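Ludmila Danko
Robotics capstone, posting through it
01/02/2026

1/
It is Sunday and I am in the lab with two robot arms and three plates. The assignment is to put the plates in a dish rack. I have been able to do this myself since the age of six.

2/
Background for new followers: our capstone team is called Bedis, which was supposed to be a placeholder. The class has us teach a pair of arms one household chore by June. Another team, Levetti, picked folding towels. We laughed at them for a week. They are now ahead of us.

3/
How it works: one of us drives the arms through the chore by remote, over and over, and the recordings get fed to a model that tries to copy us. So the robot can only be as good at dishes as four college students. You see the problem.

4/
Our first batch was 80 recordings. We threw out 23 of them. Most of those were me.

5/
My teammates say I drive "like someone parking a boat." I'd like it on record that I have parked a boat and it went fine.

6/
Things that are hard for a robot, in order of how much they have hurt my feelings:
a plate lying flat on a table
a plate leaning on another plate
the word "gently"

7/
The flat plate is the real villain. Standing in the rack, a plate has an edge you can pinch from both sides. Flat on the table it's basically a puddle with a rim. You have to get a fingertip at the rim and tip it up without sending it for a walk.

8/
We tried to solve this by buying different plates. Trusine (our other rival team, very smug, they're doing a jar lid) asked if we'd considered paper ones. We had. They're worse.

9/
Current status: pink in the rack with the right arm on it, left arm having a think about green, blue leaning on green like it's waiting for a bus.

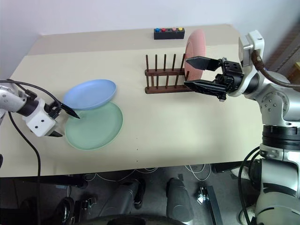
10/ QUESTIONS I KEEP GETTING

11/
"Why not use one arm?" Because the grant paid for two and our instructor can count.

12/
"Why plastic?" Ask me about the ceramic one. Don't ask me about the ceramic one.

13/
"Does it know which plate is which?" It knows what we showed it. In the first batch we always racked pink first, so now if you hide the pink plate it hovers over the table in what I can only call grief. New rule: shuffle the order every run. This rule was in the handout. On page one.

14/
"What's it called?" Ojo. The left arm and the right arm are both Ojo. We argued over this for longer than we argued over the gripper fingers.

15/
Update after lunch: trained on the second batch and let Ojo try it alone. 28 attempts, 18 with all three plates racked. Last week that number was small enough that we wrote it on the whiteboard in very light marker.

16/
Of the ten misses, the most common was a perfectly good grasp followed by setting the plate down on top of the pegs, like a hat. The most upsetting was a run where it did everything right, paused, and took one back out.

17/
I checked the recordings. I did that. In one run, weeks ago, I put a plate in crooked and pulled it out to fix it. It learned that. It learned that and not the 50 times I did it properly.

18/
Anyway, if you're starting one of these: throw out your sloppy runs the same day, while you still remember what you were doing. Write down which plate you started with. Eat before driving the arms.

19/
Levetti just sent us a video of a folded towel. It's a very nice fold. I've muted them until Tuesday.

20/
Going back in for another batch. If anybody in the class has a spare plate with a nice tall rim, I'm by the sink, where I have real dishes to do and no arms to help me with them.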